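Notebook, August, starting at 7:40 a.m. with a very large coffee

Guest room survey, old town loop

Back from the last of the overnight stays and I want to get it all down before the places blur together. The question for this round was simple: if a visitor has one night, are they better off in a converted courtyard house or in a newer hotel out by the ring road? I went in leaning toward the hotels. I've changed my mind, mostly, and I had a wonderful time doing it!

Sleep and noise

The Bergeron is the surprise of the whole loop. It's a former grain merchant's house, ten rooms around a courtyard with a fig tree, and walls so thick that the street market might as well be in another town. I left the sound meter on the nightstand until morning and the readings hardly moved until the kitchen started up (someone drops a tray there at dawn, a proper crash, and then it's quiet again). The floors creak, and I liked that more than I expected to.

The Kodari is the big one by the ring road, 419 rooms. Smooth check-in, great shower, blackout curtains that really black out. The hallway ice machine is the weak spot. I asked for a room at the far end on the second night and slept like a stone, so that goes straight into the tips column.

The Nunico sits between the two in every way. It's an old post office with a modern wing stuck on the back. Ask for the front. The rooms there have the tall windows and the original sorting shelves, and the back wing could be anywhere. The front desk will swap you if you're early and nice about it.

Getting around

Walked the whole old town loop with the tracker on, 73 minutes door to door from the Bergeron with one stop for fried dough. The loop is flat apart from the steps behind the covered market. With a rolling suitcase I'd go the long way past the fountain, it adds very little and saves your wrists.

The bus from the Kodari into the center runs often in the daytime and then thins out badly after dinner. I missed one and stood there reading the same poster over and over. Need to copy the evening timetable into the shared folder, it isn't posted at the stop.

Food, quickly

Breakfast at the Bergeron wins by a mile: flatbread off the griddle, white cheese, quince jam, and they keep bringing tea. The Kodari has the bigger spread and decent eggs. The Nunico hands you a voucher for the bakery across the street, and I thought I'd mind, but the bakery is fantastic (get the sesame rings, get two).

Rating sheet changes

The old sheet gave "amenities" one line, and it punished the small houses for having no gym. I've split it into three lines: things in the room, things in the building, things within a short walk. With the new sheet the Bergeron moves up past the Kodari, and that matches how I felt waking up there. I'd still send a family with small kids to the Kodari for the pool and the elevators.

Beds get their own score now too. Mattress, pillows, and how well the sheets are tucked, each marked separately. We've been lumping them together for far too long, and a flat, tidy white sheet does a lot for a tired person at midnight.
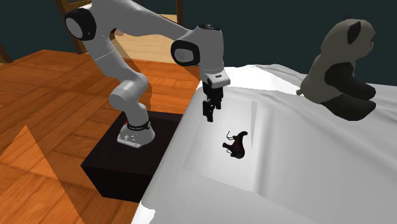

Left to do

Call the Volta about the rooftop rooms. They were being repainted when I stopped by, but the view from the stairs was already enough to make me want a night there.

Re-weigh the noise score. Right now one loud minute counts as much as a steady hum, and I'd take the loud minute any time.

Check whether the Bergeron takes single-night bookings in the busy season. The woman at the desk thought so and wasn't sure.

Type up the bus times. Find the receipt from the bakery, I think it's in the other jacket.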